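White desk tops – am I going to regret this?
Home & Office Furniture > Desks and tables

marrowfat
The old oak desk is leaving. It was my uncle's, it weighs as much as my uncle, and one drawer has been shut since before I inherited it. I'd like something white and plain to replace it. The room faces north and by mid afternoon in January it's like working in a wardrobe.

Front runner is the Cosgrove from Mernoseo, 158 cm wide, £300 in white or £280 in the grey. So they want twenty quid more for less colour. My other half says white desks look lovely in the shop and like a crime scene at home. Does anyone live with one?

tidewrack
I do. Your other half is right. Biro, newsprint, the black off the bottom of the monitor stand, that orange stuff crisps leave. I wipe mine every evening like a barman.

plinth_and_sons
Had white for years, wouldn't go back to brown. Yes, you see the dirt. The dirt was there on the brown one too, you were just resting your sandwich on it.

tidewrack
I was perfectly happy resting my sandwich on it.

marrowfat
Is it the tea that does the damage? I'm a heavy user.

plinth_and_sons
Tea's fine if you catch it the same day. Leave a ring over a weekend and you have a feature. Turmeric is another matter. Do not eat a curry at a white desk. I have eaten a curry at a white desk.

Gladys Nightingown
Depends entirely what the surface is, and the shops are vague on purpose. "White finish" can mean anything from proper hard laminate to paint and optimism. Ask what's on top and ask how the edges are done. Mine was glued along the front and the strip started lifting where my wrists go, so now I catch my cardigan on it twice a day.

AngusKereama
Afternoon all. I've spent a good while around white tops one way and another, and I'd say go for it. They bounce the light up under your chin, which takes years off you on a video call. Four from my end.
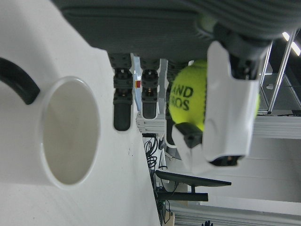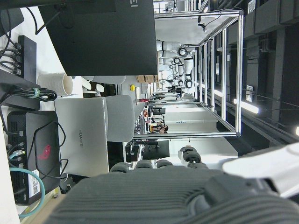
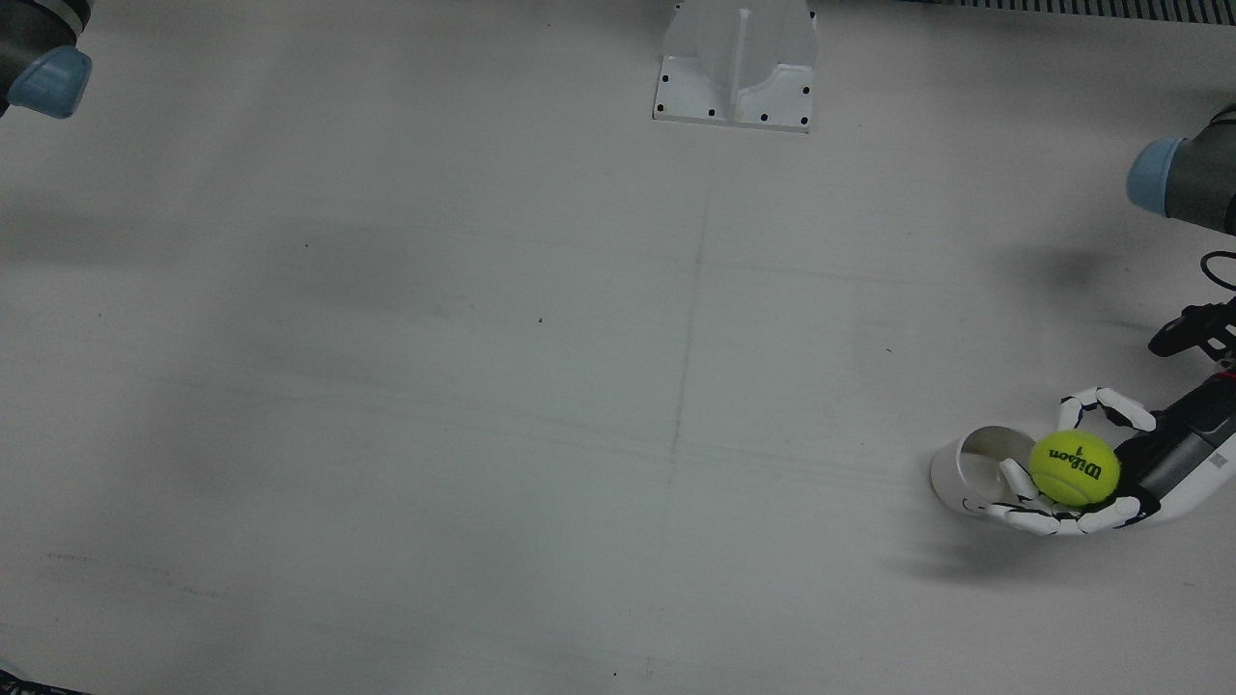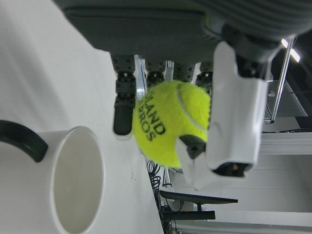
White mug in the first, mini PC and its cables in the second, tennis ball in the last two. Zoom in to the right of the mug for the specks.

tidewrack
Specks duly noted, Angus. I rest my case.

AngusKereama
You wouldn't see them on oak, but then you wouldn't see a mouse on oak.

Gladys Nightingown
The one with the black cables is what would put me off more than any crumbs. Black leads on white look like somebody's scribbled on it. Marrowfat, whatever you buy, get a tray underneath and a hole at the back for things to go down. Does the Cosgrove have one?

marrowfat
It has what the leaflet calls "a cable solution". From the drawing I think it's a hole.

plinth_and_sons
You can buy white leads.

Gladys Nightingown
You can, and in a year you'll have cream ones.

Ottoline B
Going against the tide here, but get the grey. My sister and I bought desks the same month, hers white and mine a pale grey, and hers gives her a headache by the window in summer. Properly glaring. She ended up with a huge felt mat across it, so she's now the owner of a white desk with a green top. A mouse mat you'd want anyway, some optical mice go funny on shiny white.

marrowfat
No danger of glare in this room, we've had roughly one sunny afternoon since I moved in. But noted about the mouse.

What does everyone clean theirs with? The man in the Mernoseo showroom at Drurnstead tried to sell me a bottle of something called Itutby and got quite emotional about it.

tidewrack
Washing-up liquid and a damp cloth.

plinth_and_sons
Washing-up liquid. And bicarb made into a paste if you've been at the curry, but go gently, and try it on a bit nobody looks at. Keep well away from those magic sponge things. They take the mark off and the shine with it, and you get a dull patch exactly the shape of your shame.

AngusKereama
I'll disagree on the sponge. Light hand, plenty of water, never had a dull patch. People scrub as if they're sanding a boat.

plinth_and_sons
Well, I had a dull patch, Angus. I had several.

Ottoline B
I bought the Itutby once. It smells of pears and does what washing-up liquid does.

moth_eaten_ted
What's happening to the oak one? You could strip it and paint it white yourself for the price of a tin. There were people asking 800 for old oak desks at the Drurnstead sale in the autumn.

Gladys Nightingown
Asking.

marrowfat
Ted, if you can get it down my stairs you can have it, stuck drawer and contents included.

I've ordered the Cosgrove in white. Gladys, I rang and asked about the edges and they had to go and find somebody. Laminate top, apparently, with the edge "bonded". Delivery is between 7am and 9pm, so I'll be spending that day on the landing.

tidewrack
See you back here when you've had beetroot.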